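The pile that never moves: notes for my ten minutes at the Gulberg home skills evening
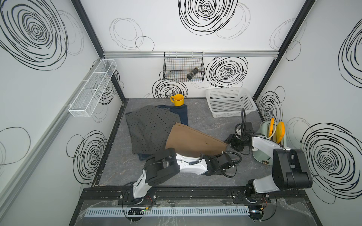 Start with the pile, because everyone in the room has one. Mine lives on the bedroom chair and I kept a tally of it for a whole year, which came to 366 days as it was a leap year, and I only got down to bare chair on 2 of them. Pause for the groan. Then the point: a pile is hard to deal with when everything in it is lying across everything else. Take the one up on the screen – a dark grey thing with little polka dots spread over some navy denim, and a tan brown cloth lying over the side of that. Ask people which one they'd pick up first. Most will say the spotty one (I always do, it's the prettiest!) but the tan cloth is on top where they cross, so that's your first move.

Top layer first, then. Say it twice, slowly. I used to dive in and yank at whatever I recognised, and then wonder why my shirts ended up inside out on the floor.

Next bit, checking for marks. The tan cloth has a small dark stain on it. Easy to miss if you're folding fast, and once it's folded you won't see it till you want to use the thing. So hold it up by the end, have a proper look both sides, and if there's a mark it goes in a separate heap. Don't get drawn into what takes out what, Huiling is doing stains after the tea break and she'll be cross with me if I pinch her material again.

Story about the denim. Keep it short this time. When I shared the flat on Ratanaporn Road with Rungnapa Saengthong, we had one line between us and she would not let jeans go on it with anything else. I thought she was being fussy. Then I put my blue jeans over her cream pillowcases in July, in a downpour, and well. They were sort of blue pillowcases after that. She still has them and she still brings it up.

So, sorting. Two heaps is plenty: heavy and light. Denim, towels, thick jumpers in one, everything thin in the other. I tried the six-heap system from the Plerkedero booklet and gave up by lunch – I had nowhere left to stand.

Baskets! Go back to the picture if there's time. White slotted plastic one in the back corner, nothing in it. I love a slotted basket. Air gets through, you can see what's in there without tipping it out, and it wipes clean. Wire ones up on a rail are lovely for bottles and small bits, but I wouldn't put knitwear in one as it snags. Mention that I've got a wire one at home and lost a good cardigan to it.

I fold in the kitchen too, it's where the radio is. Just move your mug well away from the clean stuff first. I've learnt that one more than once.

Hands-on part, if we're running to time. Give out the tea towels from the Ado bag, one each. Take hold of the end, find the matching corner, shake, fold in half, fold again. Go round and help. Huiling Xie has said she'll take the left side of the room.

Questions till half past eight, then kettle on. Remember to get the tea towels back!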